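Wood grain (tabletops)

Grain is the pattern left in timber by the way the tree grew, and I could bore you about it all evening.
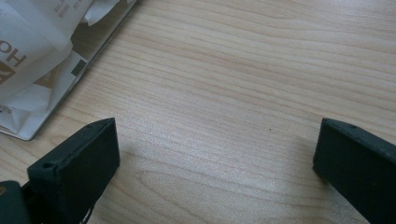
Pale tabletops are my favourites for reading grain. Long wavy lines bunch up into browner streaks, with stretched ovals between them – my friend Theano Karras calls them puddles.

Straighter grain makes long, parallel bands, and it's much calmer to eat your tea off! 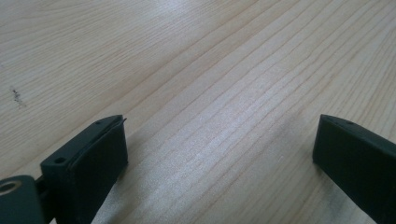
Always wipe along the grain, with a soft cloth and hardly any water.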